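About Honiline

Honiline builds picking software for robot arms. We started in October with one bin and a lot of tape, and these days we open the workshop to anyone curious twice a year!

On open days the arm works a bin of mixed things: a plush dolphin, a string of colorful beads, toys and household bits. Bring something from home (under 1000 grams, please) and we'll add it to the pile. 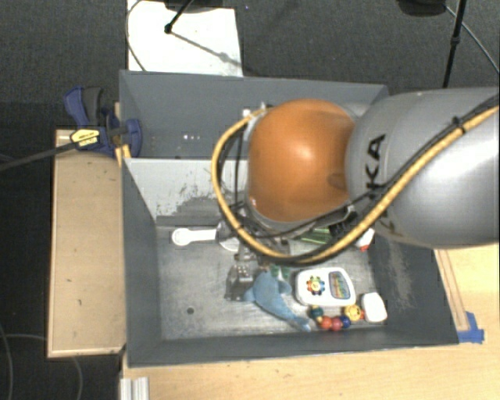 Visitors from Gruredeck wrote to us that they had come for the arm and stayed for the questions, and that next time they'd like a longer turn at choosing what goes in.

We loved that, so the next open day has 28 places for longer sessions. Write to the front desk at Honiline to sign up.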